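Bimanual Manipulation Laboratory
Handout 5: Cloth Folding by Teleoperation

Course staff: Orla Carroll (lectures), Yuzhen Xiong (laboratory), Pak-hei Fung (software support)

Purpose of the unit

In the previous unit, students worked with rigid parts whose shape did not change when they were grasped. Cloth behaves differently. A towel has no fixed outline, and the position of one corner says little about the position of the others. In this unit each pair of students will record folding demonstrations with two arms, label them, and use them to train a policy. The trained policy will be evaluated in June.

Required reading is the chapter on deformable objects in the course reader and the laboratory safety sheet. Students who have not signed the safety sheet may observe but may not operate the arms.

Preparation

Pairs should reserve a station through the Flolletby booking page. A session lasts two hours and may not be extended while another pair is waiting. Before powering the arms, check that both cables follow the arms without pulling at the wrist, that the grippers open and close fully, and that the emergency stop is within reach of the person who is not operating. Load the Udov recording profile assigned to your pair. Do not edit the joint limits.

The starting state of the cloth should vary between demonstrations. A policy trained only on towels laid out square to the table will usually fail when the towel arrives turned or bunched. Place the cloth by hand for the first demonstrations, and let it drop from a low height for the remainder.

Grasping and folding

Approach the edge of the cloth with both grippers before closing either one. If one gripper closes early, the other side tends to slide, and the operator must then correct for a cloth that has rotated. Lower the fingers until they touch the fabric, close, and lift slightly to confirm the hold. Move both arms at the same speed when carrying the edge across.
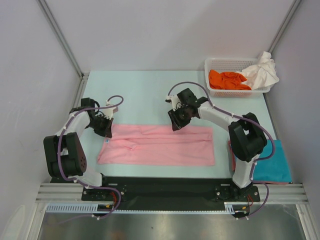
Thick fabrics require more clearance at the fold line than thin ones. When a towel is carried too low, material collects ahead of the grippers and forms ridges that later steps cannot easily remove. Should this happen, release the cloth, retract both arms, and grasp again farther out. Keep the correction in the recording. Recoveries are useful training data, and the evaluation assumes that your policy has seen several.

At the end of each demonstration, return both arms to the rest position before stopping the recorder. Files that end with a gripper still closed will be rejected by the upload script.

Labeling

Each demonstration is divided into five segments: approach, grasp, carry, release, and retract. Enter the segment boundaries in the Assefa annotation tool on the day of recording. Where a segment is repeated, label every repetition separately. The shared archive from earlier years holds 537 demonstrations in this format, and pairs may use it for pretraining provided that this is stated in the report.

Submission

Each pair submits at least eight new demonstrations, the label files, and a report describing the starting states chosen, the failures observed, and any changes made to the training settings. Reports should identify failures by segment. A statement such as "the fold did not work" is not sufficient.

Questions about station access should be sent to Yuzhen Xiong. Questions about the annotation tool or rejected uploads should be sent to Pak-hei Fung, with the full error message included.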